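Household Advice / Kitchen / Drying, Racks and Stands

May — Valdis Navickas, Sutter Household Advice Service

Care and placing of upright racks in the kitchen

This page replaces the earlier guidance on dish racks and plate stands. It applies to household kitchens and to the shared kitchens in the Farard and Prullow buildings. Residents who have kept a copy of the old sheet should discard it, as the advice on bleach has changed.

Choosing a position

A rack should stand on a firm, level surface within arm's reach of the sink. It should not stand next to the hob, where grease settles on the bars and holds dust. Where the worktop is short, the side away from the tap is usually the better one, as the rack then receives less splashing from the washing-up.

Leave a gap between the rack and the wall. A hand's width is enough in most kitchens. Air must be able to pass behind the plates, and the wall itself needs to dry. In kitchens with painted plaster, a rack pushed hard against the wall will in time leave a grey line that washing does not remove.

Racks should not be placed on a window sill unless the sill is deeper than the base. The Rinunen building has sills of 19 centimetres, and most full-sized racks are too deep for them.

Loading

Plates are loaded from the back, the largest first, and all facing the same way. One plate goes in each space. Two thin plates pushed into a single space will touch along most of their surface and will still be wet the following morning. Bowls need every second space, and deep bowls are better turned upside down on a folded cloth beside the rack.

Glasses should not be hung on the upright bars of a plate rack. The bars are set for the thickness of a plate, and a glass placed over one of them rests on its rim and may chip. Chopping boards may be stood in a rack on their long edge, provided that the rack is heavy enough to hold them. A light rack will tip when a large board is placed at one end. Put the board in the middle, with a plate or two on either side.

Knives are to be dried by hand and put away at once. This applies in all shared kitchens without exception. 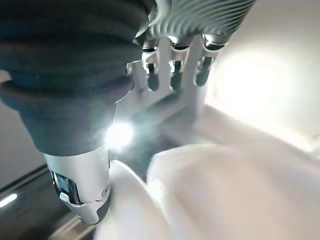

May a rack with upright bars be used for pan lids?

Lids may be stored in such a rack once they are dry, with the knobs all facing the same way. Heavy lids should go nearest the middle of the base. A rack used for lids should be kept for that purpose and not returned to use for clean plates until it has been washed.

Weekly cleaning

A white rack shows tea stains and limescale sooner than a dark one, and it is sensible to clean it on a fixed day. The shared kitchens use Tuesday. The method is as follows.

Empty the rack and carry it to the sink. Rinse it with warm water, holding it so that the water runs down the bars and off the base. Wash it with ordinary washing-up liquid and a soft brush, working from the top of each bar to the bottom. Most of the dirt will be found at the foot of the bars, where they meet the base. An old toothbrush is suitable for this part. Rinse again, shake off the water and dry with a clean tea towel.

Limescale may be removed with white vinegar diluted with an equal amount of water. For a rack of ordinary size, 1000 millilitres of the mixture is ample. Apply it with a cloth, leave it for ten minutes and rinse well. Vinegar should not be left overnight on a coated metal rack — it can creep under the coating at any small chip and lift it.

Bleach is no longer recommended for any rack. It must never be used together with vinegar, or on a rack from which vinegar has not been fully rinsed.

Chips, rust and loose bars

Run a dry finger along the base once a month. A rough spot generally means that the coating has broken. Small spots of rust may be rubbed away with a damp cloth and a little bicarbonate of soda, but they will come back if the bare metal is left wet. Plates should be kept clear of a rusted bar, as the mark it leaves on unglazed rims is very difficult to shift.

A bar that moves when pressed should not be bent back into place. Bending weakens the joint further. In the shared kitchens, loose bars should be reported in the kitchen book, giving the floor and the cupboard number. Last year's book recorded 137 entries for kitchen fittings of all kinds, and almost a third concerned racks that residents had tried to mend themselves.

Feet

Many racks are supplied with 4 small rubber or plastic feet. These are easily lost during washing and should be checked before the rack is put back. A rack with a foot missing will rock, and it may scratch a polished worktop. Replacement feet are kept at the Prullow office and are given out without charge. Until a new foot is fitted, stand the rack on a folded tea towel and change the towel daily.

Residents with questions about rack sizes should bring the width and depth of their worktop, measured in centimetres, to the office counter before two in the afternoon.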